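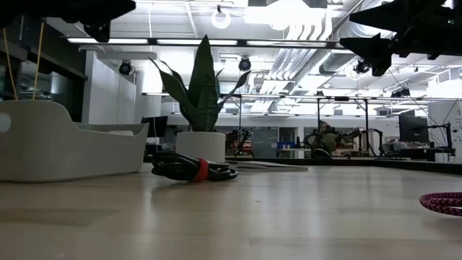
How to Record a Two-Person Podcast Episode Without Losing Your Mind (or Your Audio)

So you and a friend have been talking about starting a show for months, you have a name picked out, and you still haven't hit record. I love this stage! You are much closer than you think. My co-host Mehwish and I made our first episode of Plolline at her kitchen counter with borrowed mics, and people listened to it. Real people, who wrote to us!

What follows is the way we do it now.

What you need

Two microphones, one each. Sharing one mic sounds cozy but someone always ends up too quiet. Plain dynamic mics are great for regular rooms, they don't pick up the fridge nearly as much. You also need an interface or recorder with two inputs, headphones for both of you, and any free editing program you can stand to look at for an hour.

Step 1: Write a rundown, not a script

Open a shared document and put down your topics in order. Ours usually has 5, and we get to maybe four of them before we run out of time. Under each topic write one question you truly want your co-host to answer. Leave it as a surprise if you can - the pauses while Mehwish thinks are some of my favorite parts of the show.

Step 2: Fix the room

Rugs, curtains, a couch, a closet full of coats, all good. Clap once and listen. If you hear a ring, hang a blanket behind each speaker and clap again. Turn off the air conditioner, and put your phones on airplane mode in another room.

Step 3: Set your levels

Have each person tell a story, a proper one with a laugh in it, while the other watches the meter. You want the loud parts to land in the upper green and never touch red. Counting "one, two, three" into a mic tells you nothing about how loud you get when somebody brings up their worst job interview.

Keep the mic a hand's width from your mouth and a little to the side. This cuts down on popping P's, and our show name has one right up front, so we learned fast.

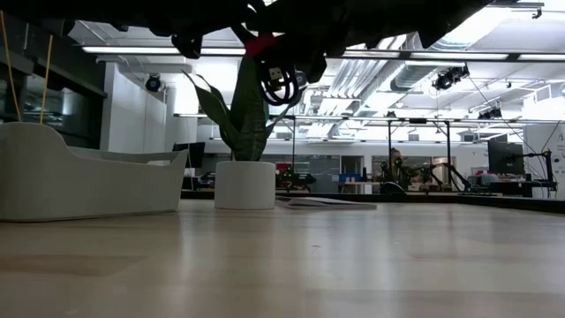 Light-colored wooden tabletop with a coiled cable hanging overhead.

Step 4: Record a clap

Once both tracks are running, clap together, loudly. You get a tall spike on each track and can line them up in seconds if you are recording on separate machines. Then sit quietly for a little while so you have some clean room sound to patch over coughs later.

Step 5: Talk!

Start with the second thing you planned to say. Greetings and small talk can go in afterward, when you're warmed up and know what the episode was about. If one of you trips over a sentence, stop, breathe, and say the whole sentence again from the top. Half sentences are miserable to edit.

Step 6: Edit lightly

Cut the false starts and the long hunt for a word. Leave most of the ums. On our early episodes I took out more than 200 of them in one sitting and we both sounded like airport announcements. Khurram, who edits for us now, makes one pass for content and another for noise, and then he's done.

Step 7: Put it out

Export as an MP3, upload it to your host, and write show notes with links to everything you mentioned. Have 3 episodes ready before you launch so new listeners can keep going if they like you (they will!). Then send the link to your most talkative friend and go make some notes for the next one.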